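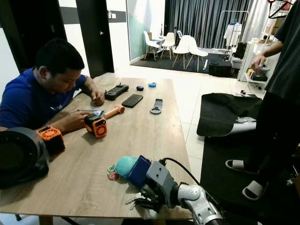
Shared Break Room and Meeting Room Inspection
Darnari Building, second floor
Form completed 2023-09-18
Previous inspection: June

Ratings: OK = meets requirement. MINOR = correct before next inspection. MAJOR = correct within 7 days. N/A = not present.

Comments are required for every MINOR and MAJOR rating and optional for OK. Items carried over from the June form keep their old item numbers, so the numbering has gaps.

1. Access and exits

1.1 Exit door opens fully without obstruction: OK
1.2 Exit sign lit, normal supply: OK
1.3 Exit sign lit, battery test: MINOR
Comment: Sign over the corridor door dimmed noticeably before the end of the test. Battery pack has no install date written on it. Replace the pack and mark the date on the housing.
1.4 Walkway from door to sink clear: OK
1.6 Door closer latches the door from any position: MAJOR
Comment: Door stops short of the latch when released from a small opening. Closer is a Koller unit, same as on the stair door. Latching speed screw has been backed out too far, and there is fresh oil on the arm, so adjustment may not hold. Try adjustment first. If the oil returns, replace the closer body. Do not prop the door in the meantime. A rubber wedge was removed from the floor behind the door and handed in at the front desk.
1.7 Evacuation plan posted and current: MINOR
Comment: Plan still shows the old copy room partition. Exit routes are correct. Reprint with the next floor plan revision.

2. Floors and walking surfaces

2.1 Floor free of trip hazards: OK
2.2 Floor covering sound, no lifted edges: MINOR
Comment: Seam lifting in front of the dishwasher, same spot as in June. It was glued then. Moisture is getting under it from somewhere, see 5.4. Fix the leak before gluing again.
2.3 Entrance mat lies flat: OK
2.5 Wet floor sign available and stored where cleaning staff can reach it: OK

3. Electrical

3.1 Outlet covers intact: OK
3.2 Outlets near sink protected by GFCI, test button trips: OK
Comment: Both tripped and reset on first try.
3.3 No power strips connected to other power strips: MAJOR
Comment: Two strips in series behind the refrigerator, feeding the coffee maker and a desk fan. Fan unplugged during inspection. The coffee maker goes directly into the wall outlet. The second strip should be taken out of the room.
3.4 Cords undamaged, not run under mats or through doors: OK
3.5 Heating appliances have automatic shutoff: OK
3.6 Ventilation openings of refrigerator clear: MINOR
Comment: Stack of flattened boxes pushed behind the unit. Grille also needs vacuuming.
3.8 Personal chargers not left plugged in overnight: N/A
Comment: This item can't be checked during the day. Suggest deleting it from the form or moving it to the evening round.
3.9 Electrical panel in adjoining closet has clear working space: MAJOR
Comment: Folding chairs leaning against the panel door. They were moved out during the inspection, but they have no assigned storage place and will be back. Assign one. Tape line on the floor is worn away and should be redone.

4. Furniture

4.1 Tables stable, no rocking: OK
4.2 Table edges and surfaces free of splinters and sharp damage: OK
Comment: Checked by hand along all edges and on the underside within reach.
4.3 Table fasteners tight: MINOR
Comment: Leg bolts took a quarter turn. Add to the yearly maintenance list. Use a hand wrench only. The threaded inserts strip easily under a power driver.
4.4 Chairs sound, no cracked legs or loose backs: MINOR
Comment: One chair has a loose back rail. Tagged and set aside in the closet. Glue and clamp, or discard. It does not go back into use with the tag removed unless the repair is entered in the log.
4.5 Wall shelves anchored, load within marked limit: OK
4.6 Tall cabinet anchored to wall: OK
Comment: Bracket was added after the June inspection. Pull test passed at the top corner.

5. Water and kitchen equipment

5.1 Hot water at tap within building limit: OK
5.2 Drain runs freely: OK
5.3 Water filter within service date: MINOR
Comment: Prosedlow cartridge, label says replace every 12 months, no start date filled in. Treat as overdue.
5.4 No leaks under sink or at appliance connections: MAJOR
Comment: Slow drip at the dishwasher supply connection. Shelf paper below is stained. Tightening the nut by hand slowed it but did not stop it. Needs a new washer. Shutoff valve is stiff but closes.
5.5 Microwave door seal clean and undamaged: OK
5.7 Knives stored in block or sheath: MINOR
Comment: Paring knife loose in the utensil drawer.

6. Fire and first aid

6.1 Extinguisher in place, gauge in green, pin and seal intact: OK
6.2 Extinguisher inspection tag current: OK
6.3 Smoke detector not covered or painted: OK
6.4 First aid kit sealed or contents complete: MINOR
Comment: Burn gel missing, adhesive bandages low. Kit is the Aklow wall box and the refill pack fits without the tray. Restock list is inside the lid.
6.5 Emergency contact sheet legible: OK

7. Lighting and air

7.1 All fixtures working: OK
7.2 Exhaust fan running, grille clean: MINOR
Comment: Fan runs. Heavy dust on grille.
7.3 Ceiling tiles in place and dry: OK

Open items from June

2.2 floor seam: still open, repeated above.
4.6 cabinet anchor: closed.
6.5 contact sheet: closed, new sheet posted.

Follow-up

All MAJOR items are to be rechecked by the building office. Items 1.6 and 5.4 need parts, so enter the order date in the log when the parts are requested. For item 3.3, check the outlet again on an ordinary working day. Copies of this form go in the room binder and the floor file.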